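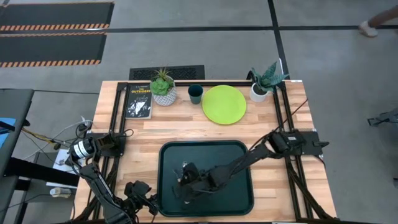 Tegan Ellery reckons the whole trick is to stop thinking about your hands. She said it to me on my first morning, between mouthfuls of toast, and then went off to a meeting and left me holding two of the things that drive the arms.

Posted in November by Tamsin Tomoana

I have been told not to think about my hands by a piano teacher, a driving instructor and a man who taught me to fold dumplings. It has never once helped. All the same I am now in my third week at Brarnimar, teaching robots to deal with cutlery, and my hands are more or less all I think about.

We use a Gello setup. You hold a small pretend arm in each fist, you move it, and the big arm does the same thing a moment later with a good deal less grace. Everybody assumes it must feel like a video game. It feels like setting the table in someone else's oven mitts while they watch.

What the robot learns from is the recording of me doing it, over and over, and that includes every dither. If I stop above a knife to wonder whether I left the heater on at home, the robot may well learn that knives are a thing you stop above. Tegan played back a batch of mine last week and there was a little wiggle before every single grab. I have apparently wiggled before picking things up for my whole adult life. My mother, when I rang her about it, said yes, of course I do.

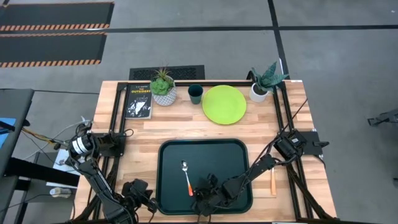

Spoons are the worst. A fork gives you something to aim at, but a spoon lying in a tray will roll its bowl away from you the second you touch the handle a bit off centre. You chase it to the rim, you get it half up, it swings, and you have to decide whether that was a save or a failure. The rule here is that a save counts if you don't look panicked. I'm not sure how an arm looks panicked but mine manages it.

I did 2 hours straight on my best day and came out with 767 keepers on the counter for the week, which got me a nod. Hrubý, our other rig, is booked by the people doing cloths and I'm told cloths are a different kind of misery. There's talk of moving the lot of us onto the Cavora software after Christmas, so I'll get to be bad at it from the beginning again.

The side effects are creeping in at home. I made tea on the weekend and caught myself lifting the teaspoon straight up, waiting, then going across, then down. It took around 5 times as long as it should. No wiggle, though.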